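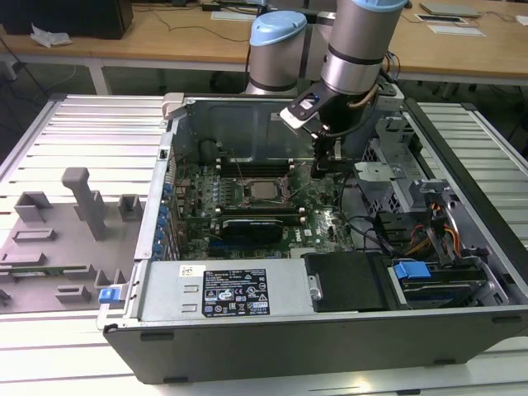
Photo: Todor Popescu / Skuleck workshop

29th September

Canal gauge notebook, Fraser branch. Writing this up fast before I forget the order of things.

Got the tail gate readings in. Head gate 87 cm on the staff, tail gate barely touching the bottom mark. Third visit in a row like that. The growers down there told us this back in May and they were right, the number was just sitting in the wrong column of the old sheet.

Sheet problem: whoever set it up logged level above sill for the head and level above bed for the tail. Fixed from row 40 on. Earlier rows still mixed, do NOT plot them together. Marked yellow.

Loggers. Tokodance units at the head and at the middle bridge both fine, batteries OK. Tail logger gave 1,836 records, then stopped. Clock had drifted too, 5 minutes slow against my phone. Corrected in the copy, raw file left alone. Please leave the raw file alone.

Walked the stretch between the bridge and the tail. Notes as I went:

- silt bar on the inside of the second bend, ankle deep water over it
- weed thick from the culvert down, worst on the left bank
- 3 outlets with no shutter at all, just sacks stuffed in. One running hard
- the concrete lining has a crack you can get a hand into, wet ground on the field side, reeds coming up
- pump hose over the bank near the mango trees. No one there. Did not touch it

So where's the water going. Some to the bad outlets, some to the crack, but I don't think those two make up the whole gap. Need the float test done again with the shorter distance, the last one was in wind and the orange kept getting pushed into the weeds. Todor wants to use the current meter insted. Fine by me if he gets the propeller spinning freely, it was gritty last time. He says light oil, I say rinse it first and then see.

Turn schedule. Copied it off the board at the gate house, different from the printed one we were given. Board has the tail villages on nights only. Printed one has them on a full day turn. Asked the gatekeeper which is right, he said the board, then said it depends on the level. Typed up both side by side, in the shared folder under Zirus (same place as the crop survey).

Crop survey bit: cotton at the tail end is short and patchy, two growers have given up on rice and put in fodder. One let his lower field go altogther. White crust on the surface there. Took two soil bags, shallow and knee depth, labels in pencil this time as the marker came off in the cool box. Conductivity not run yet. Need fresh standard, the open bottle is past it.

The growers' meeting wants one page from us, plain, no jargon. I said we can give levels and the outlet list, and we don't say who is taking what. We haven't measured that. Draft is half done. The graph needs its axis in feet, everyone there talks in feet.

To do
- float test again, shorter run, calm morning
- swap tail logger, bring the spare cable
- rinse meter, then oil if it still drags
- recheck staff zero at tail, looks like the bottom plate has shifted
- ask irrigation office for design discharge at the bridge, second request
- photos of the crack with the ruler in them

Spare key to the gauge box is on the hook behind the door. Boots are still wet, left them outside.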